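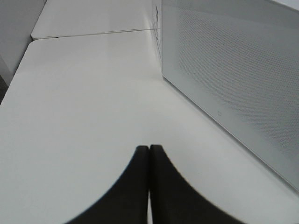 To: automation-planning list
Date: February 16, 2025
Subject: Re: Second arm for the Sudholm bench, what to budget

Replying below the quote because there are a few separate points in it.

> We are a small repair and test shop and we have been asked to put
> together a budget for a second robot arm by June. The first one was
> bought on a grant and came as a package, so we have never had to
> price the parts separately. The arm itself is easy, there is a
> number on the quote. What I can't work out is how much to set aside
> for everything else: tables, grippers, spare fingers, wrist camera,
> mounts, somebody's time. Our finance office wants one figure and
> does not like it when the figure moves.
>
> Also, is it worth buying a second table that matches the first or
> should we just extend what we have? The work is handling equipment
> cases, mostly light, some with perforated fronts. Michiels quoted us
> for a full bench and it was more than I expected.

We went through the same thing at Sudholm when we added our second station, so I can tell you what we spent and where we got it wrong.

Tables first. We did not buy a full bench. We put a second white table up against the first and lived with the seam. It works, with two conditions. The tops have to be the same height, and I mean measured with a straightedge after the arm is bolted down, not before. Ours was out by a little and a case would catch when the arm slid it across. Shims fixed it, but it took most of an afternoon. The other condition is the finish. Our near top is matte and the far one has a bit of gloss, and the gloss picks up the ceiling light. If you are using a wrist camera, ask for matte on everything and get it written on the order. We had 78 mm of overhang to deal with at one end as well, so measure your room before you sign.

White cases on a white table are harder than you would think. The shadow under the case is faint and the bottom edge gets lost. The perforated front helps some. If most of your cases are white, price a gray mat or a darker top now. We didn't, and had to ask for the money later, which went over badly.

Grippers. Buy the gripper and at least two extra sets of fingers on the same order. We paid 145 a set from Clarnik, black, and the second order cost us more in shipping than the first did because it went alone. Check the opening before you commit to anything. Our fingers are fine for an edge or a cable but they will not go around a full-size case, so for those we only push or tip. If you need to lift cases, that is a different gripper or a suction tool and it needs its own line in the budget. Don't let anyone tell you it can come out of "accessories".

Camera and mount. Get the mount from whoever sells you the gripper if they have one. We made our own bracket the first time and it put the fingers too far into the view. The tips need to show at the bottom of the picture so you can see where you are about to touch, but you don't want to lose half the table behind them.

Time. This is the one I would push hardest on. We planned 22 hours for setup and used more than that on calibration alone. If I did it again I would put down roughly double for a first install and keep the 22 only for a repeat on the same bench. Findden offered a setup day for a fixed price and we turned it down. I would take it now.

On the single figure: we gave finance the total with a 26 percent allowance on everything except the arm, shown as one line called installation. They accepted it. The arm price didn't change between quote and invoice, the rest did, and we came in a bit under. Put the quote expiration dates on the sheet too. Two of ours ran out while the request was waiting for a signature.

As for Michiels, their bench quote probably includes the frame, leveling feet and cable tray. Ask them to break it out. We ended up buying only the feet from them - good feet, no complaints.

I have our spreadsheet with the prices taken out and can send it off list. It is set up for one arm, two tables and one camera, so you would need to add rows for the suction tool if you go that way.

Sudholm test bench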